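Stello, ou comment apprendre à ramasser des barreaux sans rien casser

Quand j'appelle Iveta Kratochvíl, elle est déjà en train de déplacer des petits blocs de couleur sur son écran et me demande trois secondes, le temps de finir sa prise. Elle dirige chez Tichý le développement de Stello, un simulateur de cellules robotisées que j'ai pu essayer pendant l'été et dont je voulais absolument parler ici (ceux qui me lisent savent que j'ai un faible pour tout ce qui a une pince !). Juraj Slanina, qui s'occupe des modèles physiques, nous rejoint un peu plus tard, avec du café.

« On est partis d'un besoin très bête, raconte-t-elle. Nous avions un seul banc, et tout le monde le voulait le mardi matin. Alors on a refait le banc en virtuel, avec la table, les bras et même les lignes jaunes au sol. »

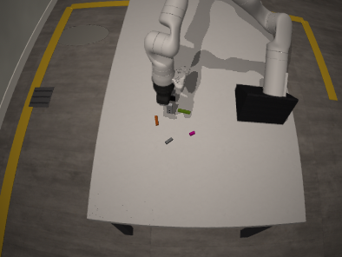 Le premier prototype date de janvier. Il tournait, mais les objets glissaient comme sur de la glace, et Juraj rit encore en évoquant les barreaux qui partaient en toupie au moindre contact. « J'ai refait le frottement je ne sais combien de fois. Un petit bloc posé à plat, vous croyez que c'est simple. Essayez de le pincer un peu de travers et on en reparle. »

Chez moi, ça s'est plutôt bien passé. J'ai repris la tâche de tri livrée avec le logiciel, des pièces colorées éparpillées sur un grand plateau blanc, et j'ai passé une soirée entière à régler mes angles d'approche. Je m'étais promis de me coucher tôt, tant pis. Ce qui m'a conquis, ce sont les ombres : elles aident vraiment à juger la hauteur de la pince quand on regarde la table d'en haut. Iveta est ravie que je le remarque.

« Au début, on les avait coupées pour gagner en vitesse, dit-elle. Une de nos utilisatrices, Chepkoech Langat, nous a écrit qu'elle ratait toutes ses prises depuis la mise à jour. On les a remises le soir même ! »

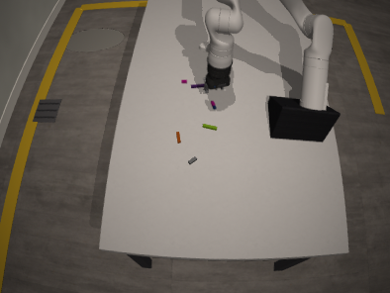
La tâche de tri dans Stello : la pince noire juste à côté du barreau violet foncé.

Chaque essai peut être enregistré puis rejoué, ralenti, repris au milieu. La bibliothèque fournie contient 1 417 essais, réussites et ratages mélangés, et Juraj tient beaucoup aux ratages. « C'est là qu'on apprend. Un collègue voulait faire le ménage, je lui ai dit de ne toucher à rien. »

Je lui demande si l'on peut changer les pièces. Oui, et sans programmer : la taille, la couleur et la position se règlent dans un panneau, ou se tirent au hasard à chaque départ. J'ai essayé des barreaux très fins et je le regrette un peu, c'est redoutable.
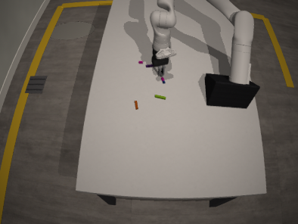

Et pour passer au vrai robot ?

C'est la question que tout le monde pose, et Iveta ne l'esquive pas. « Un programme mis au point dans Stello demande encore des retouches sur la machine. Chez Perkard, à Toselmont, ils comptent une demi-journée de réglages. Avant, c'était la semaine. » Jacinto Mendoza, l'intégrateur de Perkard que j'ai joint ensuite, confirme la demi-journée, en ajoutant que l'éclairage de l'atelier lui donne plus de fil à retordre que les bras.

Deux réserves tout de même. Le manuel en français s'arrête au chapitre sur les capteurs, et sur mon portable, déjà ancien, l'affichage peine dès que j'ouvre une deuxième vue. Juraj prend note et promet une vue allégée.

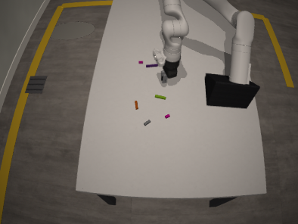
Page modifiée le 24/9/18 (tarifs corrigés)

La licence individuelle coûte 70 euros par an, celle pour un atelier 100 euros par mois. L'essai est gratuit et la tâche de tri y est complète, ce qui suffit largement pour se faire une idée. Avant de raccrocher, je demande à Iveta ce qu'elle prépare. « Une tâche où les deux bras se passent une pièce. Juraj dort mal depuis qu'il travaille dessus. » Moi, je suis déjà inscrit pour la tester !

Commentaires

Sylvie Lemieux : Merci pour l'article. Est-ce que ça tourne sous Linux ?

L'auteur : Oui Sylvie, c'est même là que je l'ai installé.

marc_b : Même souci que vous avec la deuxième vue. En baissant la qualité des ombres ça passe, mais on y perd pour viser.

Chepkoech Langat : C'était bien moi, le message sur les ombres :) J'attends la tâche à deux bras avec impatience.

Contact | Mentions légales | © Carnet des pinces, tous droits réservés | Haut de page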